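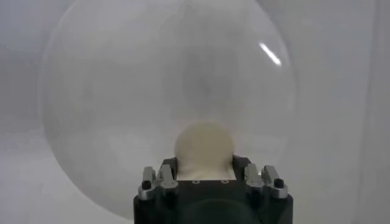

Durchsichtige Kugel vor hellem Hintergrund

Diese Seite verwendet Cookies, damit Sie angemeldet bleiben. Mit der weiteren Nutzung stimmen Sie dem zu.

Elternforum Lurkton > Grundschule > Zeugnisse und Noten

Thema: Lerngespräch statt Halbjahreszeugnis in Klasse 3 - wie läuft das bei euch?

Wolkenmama
Guten Abend in die Runde, ich lese hier schon ewig mit und traue mich jetzt endlich mal zu schreiben, weil mich die Sache seit dem Elternabend nicht mehr loslässt. Unsere Schule (die Annamalai-Grundschule, die meisten hier kennen sie ja) möchte ab dem nächsten Schuljahr im dritten Jahrgang das Halbjahreszeugnis abschaffen und dafür ein Gespräch führen, mit Kind, Eltern und Klassenlehrerin an einem Tisch. Vorher füllt das Kind einen Bogen aus, was es schon gut kann und woran es noch arbeiten will. Es geht um zwei Klassen, zusammen 46 Kinder.

Im Prinzip finde ich das ja schön! Meine Große hat damals bei jedem Zeugnis Bauchweh gehabt, und mit einer 3 in Sachkunde konnte sie überhaupt nichts anfangen (ich ehrlich gesagt auch nicht). Aber mein Jüngster ist so ein Stiller, der nickt nur und sagt zu allem ja, und ich frage mich, was bei so einem Gespräch dann herauskommt. Hat jemand von euch das schon mitgemacht? Liebe Grüße und danke fürs Lesen, ist jetzt doch länger geworden als gedacht.

Papa_Trundton
Hallo Wolkenmama, herzlich willkommen! Wir wohnen in Trundton, da gibt es das schon länger, und wir haben es mit beiden Kindern erlebt. Beim ersten Mal war ich sehr skeptisch, das gebe ich gern zu. Dann saß meine Tochter da auf dem viel zu kleinen Stuhl und hat der Lehrerin erklärt, dass sie beim schriftlichen Subtrahieren immer den Übertrag vergisst, aber nur, wenn es laut ist. Das hätte ich in keinem Zeugnis der Welt gelesen. Seitdem macht sie die Hausaufgaben am Schreibtisch statt in der Küche, und es klappt viel besser.
Was deinen Stillen angeht: Unser Sohn ist auch kein großer Redner. Wir haben den Bogen am Wochenende davor zusammen durchgelesen, ganz gemütlich nach dem Mittagessen, und da kam schon einiges.
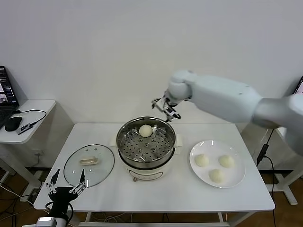

Gedämpfte Brötchen auf dem Teller und im Dämpfer

Rechenschieber
Ich muss leider ein bisschen Wasser in den Wein gießen, seid mir nicht böse. Ich unterrichte selbst an einer Grundschule, 23 Kinder in der Klasse, und wir haben die Gespräche zwei Jahre lang gemacht. Schön sind sie, das stimmt. Aber die Vorbereitung! Für jedes Kind sitzt man da mit den Heften und den Beobachtungen, und dann kommt das Gespräch selbst, und danach muss das Protokoll ins System. Bei uns ist das Prarkent, und wer damit arbeitet, weiß, wie viele Klicks man braucht, bis ein einziger Satz gespeichert ist. Am Ende hatte ich Eltern vor mir, die mich an der Tür leise gefragt haben: "Und welche Note wäre das jetzt?"
Meine Meinung, und da dürft ihr gern anders denken: Noten sind grob, aber Eltern verstehen sie. Gerade Familien, die mit dem Schuldeutsch nicht so vertraut sind, gehen aus manchem Gespräch ratloser heraus, als sie hineingegangen sind.

Nurhan Gezer
Liebe Forumsleute, da möchte ich doch etwas dazu sagen. Ich schreibe hier unter meinem richtigen Namen, ich bin Elternvertreterin in der 3b und selbst mit Eltern groß geworden, die wenig Deutsch konnten. Meine Mutter hat meine Zeugnisse in die Schublade gelegt und gesagt: gut gemacht. Was hinter der Zahl stand, hat sie nie erfahren. Ein Gespräch, in dem jemand übersetzt, wäre für sie ein Geschenk gewesen! Man muss den Dolmetscher halt rechtzeitig anfragen, und da hapert es bei uns in Lurkton, das habe ich am Elternabend auch so gesagt. Der Abend ging 90 Minuten, und die Hälfte davon haben wir über den Termin gestritten - Samstag oder unter der Woche.
Wolkenmama, komm gern vor dem nächsten Treffen auf mich zu, dann nehme ich deine Frage mit.

Rechenschieber
@Nurhan Gezer: Mit Übersetzung, ja, da bin ich sofort bei dir. Ich kenne es eben nur ohne. Bei der Arbeitszeit bleibe ich aber stur, die fehlt mir dann beim Unterricht.

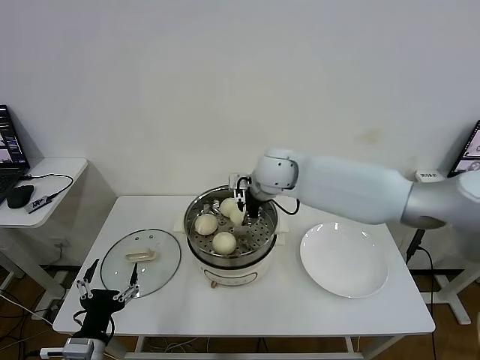
Zuletzt geändert: April, 19:42 Uhr

Papa_Trundton
Das mit der Zeit will ich gar nicht kleinreden, unsere Lehrerin sah in der Woche auch ziemlich müde aus. Bei uns fällt dafür an zwei Tagen der Nachmittagsunterricht aus. Begeistert waren davon natürlich nicht alle, wir mussten die Oma einspannen, aber es ging. Vielleicht wäre das etwas für euch?

Wolkenmama
Ihr Lieben, so viele ausführliche Antworten, damit hätte ich gar nicht gerechnet. Ich habe meinen Jüngsten gestern beim Zähneputzen einfach mal gefragt, was er in der Schule gut kann. Er hat lange überlegt und dann gesagt: "Zuhören." Nurhan, ich melde mich bei dir wegen des Treffens. Und Rechenschieber, den Punkt mit der Vorbereitung gebe ich weiter, versprochen. Ob ich am Ende dafür stimme, weiß ich noch nicht.

Leserkommentare (4)

Tintenklecks: Bei uns gibt es beides, Gespräch und Noten. Doppelte Arbeit, aber wenigstens ist Ruhe im Elternrat.

hbs_lurkton: Früher gab es Kopfnoten und wir haben es auch überlebt.

Tintenklecks: @hbs_lurkton Meine Kopfnote für Betragen hätte ich damals gern gegen ein Gespräch getauscht :-)

Lesemaus: Hat jemand so einen Bogen als Vorlage? Unsere Schule in Trundton rückt ihn immer erst eine Woche vorher heraus.

Ähnliche Themen
- Übergang nach Klasse 4: wann kommt die Empfehlung?
- Prarkent: Passwort vergessen, Schule nicht erreichbar
- Hausaufgaben in der Betreuung oder zu Hause?
- Dolmetscher für den Elternsprechtag anfragen
- Schreibschrift oder Grundschrift an der Annamalai-Grundschule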